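08/01/2020

Repaso de seguridad antes del maratón de anime en Farkcombe. Voy apuntando según miro, así que perdonad el desorden.

- [x] **Salida de emergencia:** despejada. ¡Por fin sin la caja de mangas delante!
- [x] **Extintor:** en fecha, le toca revisión en junio.
- [ ] **Cable del proyector:** cruza el pasillo. Hiyori Hosoda trae cinta y lo pega antes del episodio 7.
- [ ] **Aforo:** 36 sillas, pero quitaría la última fila (se pasa fatal por ahí).
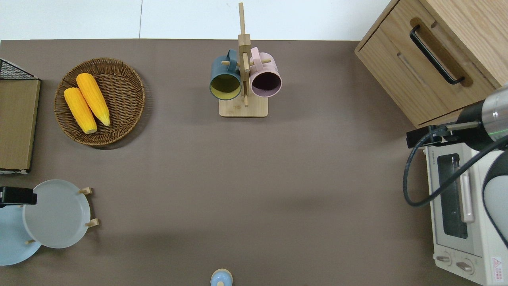 Con Drendano tengo mis dudas, porque el episodio 3 va cargadito de destellos y hay que avisar antes de darle al play. Descanso de unos 7 minutos después, con luz encendida. Y las bebidas, en taza y lejos de la regleta; las dos que cuelgan del soporte de madera, la rosa y la gris verdosa, me valen para la mesa de sonido.

- [x] **Volumen:** probado con el opening de Onishi, sin pitidos.
- [ ] **Aviso de destellos:** falta imprimirlo, se lo pido a Dumisani Nkosi.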